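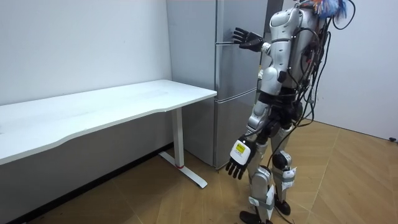 Beatriz Quintela says the back of the plane iron is still not flat, and that I should stop polishing the bevel until it is. She pointed to the corner on the left, where the old scratches do not go away. I had thought it was only a stain in the steel.

27 January 2020

Sharpening, smoothing plane from the Obeidat box. Continued.

I went back to the coarse stone with the back of the iron. First I drew lines with a pencil on the stone and flattened it on the glass plate with wet sandpaper, and the middle kept its pencil for a long time, so the stone was quite hollow. This explains a part of my trouble from last week. A hollow stone makes the back round, and then each finer stone touches only in the middle.

After flattening the stone I worked the back for 10 minutes, with the fingers pressing close to the edge and not on the far end. The scratch pattern is now even along the edge, except a very thin strip at the left corner. I decided to leave this strip for the next time. The steel there will be ground away anyway if I take the bevel back a little.

Then the medium stone, then the 4,000 from Warau. I like this stone but it dries fast. It wants more water than the others, and when it gets dry it becomes sticky and the iron jumps. I made one dig in the surface this way, near the end. It came out with the flattening stone.

The burr: I felt it on the whole width after around nine minutes on the bevel, which is too long. Probably the guide was set at a slightly higher angle than before and I was cutting new steel. To do: make a stop block for the guide, so the projection is always the same. Screw it to the bench hook, write the angle on it with a marker.
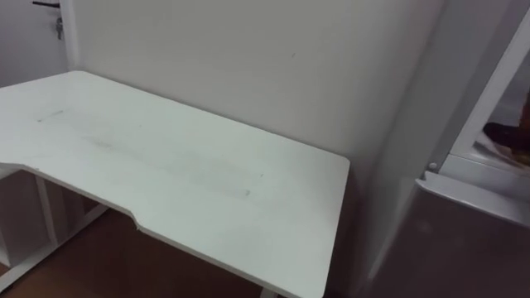 Can the burr be taken off on the coarse stone? It can, but the edge gets coarse scratches again, so we take it off on the finest stone, with the back held fully flat.

Test on pine end grain: clean in the soft part, a bit crushed at the dark rings. On the long grain the shavings came whole but thicker on the left side. I moved the lateral lever and it became better. Maybe the edge is also not square to the side. I must check it with the small square before the next grinding.

The chisels for the Rernen door are still waiting. Issa Rizk has used the 2 mm one to open a paint can, and the tip is bent, so it goes to the grinder first. Grind slowly, water cup beside the wheel, stop if the steel feels warm to the finger.

Camellia oil is nearly finished. The Faltitari bottle smells of something else and I did not use it on the iron.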